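Section 9. Running the Trikel at an Open Day

This section covers setting up the Trikel arm for visitors, running the tray demonstration, and closing down afterward. It assumes the arm has been bolted to its table and that you have finished the first power-up in Section 2. The steps were revised after the Kindwood open day in September and apply to the Povelham demonstration table as well.

9.1 Before visitors arrive

1. Clear the table. Take away tools, cups, paper and spare parts.
2. Wipe the tabletop with a dry cloth. Do not use spray cleaner near the wrist.
3. Set up the rope line 124 cm from the table edge on all open sides.
4. Check that the stop button is on the operator's side and can be reached without leaning over the table.
5. Turn on the room lights you plan to use during the visit, then wait two minutes before starting the camera. The camera sets its exposure at startup and does not adjust well later.
6. Start the arm and send it to the ready position. Watch the whole move.

CAUTION: The arm moves to the ready position as soon as you confirm. Keep hands off the table until it stops.

Note: If sunlight reaches the table, close the blinds. Soft shadows are fine. A hard line of sun across a tray can throw off the pick point.

9.2 Setting out the trays

The demonstration uses two trays and one cable. The arm picks the coiled cable from the green tray and places it in the red one. Visitors follow this easily, and a cable is harder for a robot than a block, so there is something to talk about.

1. Place the red tray on the left and the green tray on the right, as seen by the wrist camera.
2. Leave open table between them. The fingers need room to come down without touching either rim.
3. Coil the cable loosely and lay it in the green tray. Do not tie it.
4. Leave the red tray empty.
5. Look at the wrist view on the operator screen. Both fingertips should show at the bottom, with a tray on each side. A tray may run past the side of the view as long as its inner edge is clear.

The trays do not need to be square to the table. A small turn is fine and makes a better demonstration.

CAUTION: Use only a loose cable with nothing plugged in at either end. Never use a cable that is connected to the arm or to a wall outlet.

9.3 Running the demonstration

1. Tell visitors what the arm is about to do and ask them to stay behind the rope.
2. Select program 47 and set the speed to Slow.
3. Press Start. Keep one hand near the stop button for the whole run.
4. If the grip closes on nothing, let the arm finish and return to ready. Then press Repeat.
5. If the cable hangs over a rim after a move, press Pause, wait for the arm to stop, and press Hold before reaching in. Fix the cable by hand.

Note: Missed grips happen more often when the coil is pulled tight. Loosen the loops and try again - there is no need to restart the program.

9.4 Closing down

Send the arm to the park position, switch off the controller, and cover the wrist camera. Store the cable coiled in the green tray so that the next operator finds the set complete. Spare trays can be ordered from Nikolaidis, but check the rim height against the sheet in the lid of the case before you use them.

Comments (3)

Posted January 10, 2024
Followed this for our school visit. Step 5 in 9.1 fixed the camera problem we had been having all week. Could you add the park position to the quick card?

Reply
We used a thicker cable and it kept slipping out at Slow. Went back to the thin one and had no more trouble.

Reply
Is the rope distance measured from the table or from the arm base? The old version said base - please confirm. We have a small room, and it makes a difference for where we put the chairs.

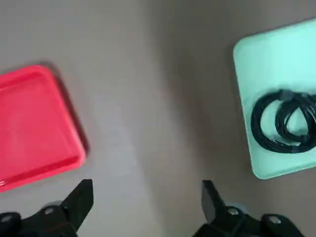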